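Penia Tabletop Display Stand
Set-Up Guide, Section 5: Fitting the Clear Front Panel

By now the base is level and the back support is in its slot, so you've reached the best part of the build! The clear panel is what turns a flat base into a proper little showcase, and it goes on in a few minutes once the surfaces are clean. Take your time with the wiping and the rest is a pleasure.

This section covers the Penia and the Penia Tall. If you have the Ibarra, which uses a hinged door, go to Section 7.

What you need

Clear front panel (still in its film)
Base with back support fitted (from Section 4)
Bag C, containing 5 clear bumpers
A soft cloth, washed without fabric softener
A bowl of lukewarm water with one drop of dish soap
A flat table

CAUTION: Do not use window cleaner, rubbing alcohol or paper towels on the panel. Alcohol can cause fine cracks along the curve, and paper leaves scratches that you will see every time the sun comes in.

Preparing the panel

1. Spread the cloth on the table and lay the panel on it with the curve facing up.

2. Lift one corner of the protective film with a fingernail and peel it back slowly, low and flat. The film on the inside is thinner and easy to miss. If the panel looks a bit milky, there is still film on it.

3. Dip a corner of the cloth in the soapy water, wring it out well and wipe both faces in straight strokes from the rim down to the foot. Go over it again with plain water and pat dry.

4. Press one bumper into each of the 5 small dimples along the underside of the foot. Push until they sit flat.

Note: A little static is normal after the film comes off and will pull in every bit of dust in the room. A barely damp cloth settles it. Dry wiping makes it worse.

Fitting the panel to the base

5. Turn the base so that the groove faces you.

6. Hold the panel by its two side edges and lower the foot into the groove at a slight backward tilt.

7. Bring the panel upright. You should feel a soft click on the left side and then on the right. If only one side clicks, lift the panel out and start again from step 6.

8. Run a finger along the groove. The foot should sit flush the whole way across.

CAUTION: Never push on the middle of the curve to seat the panel. Press down at the two ends of the foot only.

Checking for marks and haze

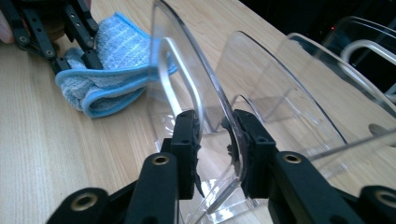
Smudges on a curved panel love to hide, and the quickest way to find them is to look through the plastic at something with a pattern. Wood grain is wonderful for this. Move your head slowly from side to side and watch the lines of the table behind the panel: a slight bend in them comes from the curve and is fine, and so is a bright glint along an edge. A colored cloth works too, with the blue showing through the clear plastic much as the wood does. A gray patch that stays put on the panel is a fingerprint or leftover soap, so wipe it again as in step 3.

9. Check the panel from the front, then from each side.

10. Check it once more after dark with a lamp on. Evening light shows up things that daylight forgives.

11. Place your first piece inside, leaving a finger's width of space between it and the panel.

12. Slide the stand into position by the base. Do not lift it by the panel.

Note: For heavy glazed pieces, add the Skostine riser before you load the stand. It spreads the weight beautifully and brings small things up to eye level.

Replacement panels and bumpers can be ordered from Anholm with the part number stamped under the base.

Section written by Severino Salcedo. Revised Apr 30, 2022.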